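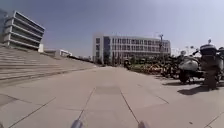
How to clean and re-grout outdoor stone paving

Stone slabs last for decades, but the joints between them don't. Grout cracks, weeds get in and rainwater starts to wash out the bed underneath. The job below suits a patio or courtyard laid with square or rectangular slabs on a mortar bed. If yours are laid on sand, see our separate page on jointing sand.

What you will need

Stiff brush and a softer broom
Plugging chisel and club hammer
Bucket, sponge and clean water
Pointing trowel and a jointing iron
Ready-mixed exterior grout (we used Horstead Slate Grey, in 18 kg bags)
Goggles, gloves and knee pads

One bag did about 30 square metres with narrow joints. Wide joints use far more, so measure first and check the table on the bag.

Step 1. Check for loose slabs

Walk over the whole area and rock your weight from heel to toe on each slab. Mark any that move with chalk. A loose slab has to be lifted and bedded again before you touch the joints, or the new grout will crack within weeks.

Step 2. Clear the joints

Chisel out the old grout to a depth of 21 mm or so. Hold the chisel at a shallow angle and work along the joint, away from the corners of the slab, where stone chips most easily. Sound grout that won't shift can stay if it sits low enough.

Brush out the dust, then go over it again with a vacuum if you have one.

Step 3. Wash the slabs

Use warm water and a little pH-neutral soap. Don't use brick acid on limestone or marble - it eats the surface and leaves dull patches that can't be washed off. Pressure washers are fine on granite, but keep the nozzle well back and out of the open joints.

Leave everything to dry overnight.

Step 4. Fill and finish

Dampen the joints with a sponge. Mix only as much grout as you can use in half an hour. Press it in with the trowel in two layers, packing the first one down hard, then draw the jointing iron along to leave a slightly hollow finish.

Wipe smears off the stone as you go. Pale stone stains quickly, and dark grout is the worst for it.

Step 5. Let it cure

Keep people off for a day and cars off for 11 days. Cover the area with plastic sheeting if rain is forecast. From June to August, mist the joints morning and evening for the first two days so they don't dry too fast.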